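Accept cookies to keep reading this site. Manage preferences

30 Jul 2021
Posted by bench desk, Siscombe

TICKET 491 - Etness tower, no POST, fans spin then stop

Came in from the Etness office. Powers up, fans go, dies after 5 seconds, no beep, nothing on the monitor. User says it started after a move to the other side of the floor. Would of been knocked around a bit I reckon.

Done so far:
- swapped power cord, no change
- different monitor and cable, no change
- reset BIOS, new coin cell, no change
- one RAM stick at a time, then the other slot. No change
- disconnected drives, same thing

So stripping it. Boot drive out first, left in its carrier with the blue tabs on so it goes back the same way round. CPU out, paste cleaned off with the usual wipes, checked the underside with a torch. No marks I could see. Everything goes in the grey parts tray, not loose on the bench please, we lost a heatsink clip in April doing that and it cost us a whole arvo.

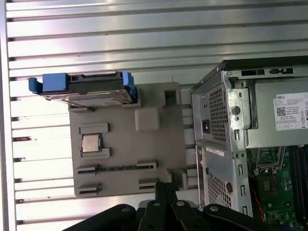

Vlad: did you check the socket before blaming the board? Had the same fault on one of the Seno machines, fan spins and cuts out. Was the cooler done up too hard on one side. Backed it off, reseated the chip, fine ever since. Also worth trying another power supply before you order anything, the old ones sag when they warm up and you won't pick it with a quick test.

Fair call. Hadn't tried another supply yet, only the cord. Will do both.

Update, same ticket. Socket looked over under the magnifier. Can't find a bent contact but the light's rubbish at this end so will have another go. Standoffs all there, none extra under the board that I can feel. Caps look ok, no bulging, no crusty bits. Dust was bad round the CPU fan, blown out outside.

Before anyone else touches it: tower stays on its side with the socket lever up until the chip goes back. Don't close it empty. Don't lean on the yellow and black bundle comming off the supply, it's stiff and it pulls on the board. Drive cage has the blue latch, lift it, don't force it. SATA leads are one blue, one red, and they're not labelled so note which port each one came off before you pull it.
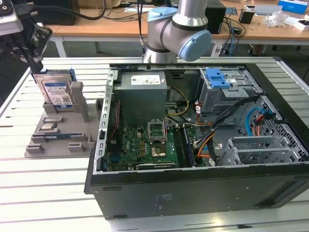 Next lot, in order:
1. Bench supply on the board, chip and one stick only, no drives
2. If it holds past a minute, put the original supply back and see if it drops out
3. If it still cuts out on the bench supply, try the known good CPU from the spares drawer
4. Still dead = board. Quote it to Etness before ordering, their limit without sign off is 1,000 dollars and a board plus labour should come in under that, but ask anyway

Data: drive is fine as far as I know, it wasn't tested under load. Image it before it goes back in. Allow 8 hours, the dock is slow. User wants the accounts folder and the scanned invoices, says the rest can go. Image the lot regardless.

Cooler: new paste, small blob, screws in a cross pattern, a couple of turns each. Stop when they stop.

Loan machine is set up at Etness, printer not mapped yet, seperate ticket for that.

Status: waiting on bench supply, other tech has it. Leaving open.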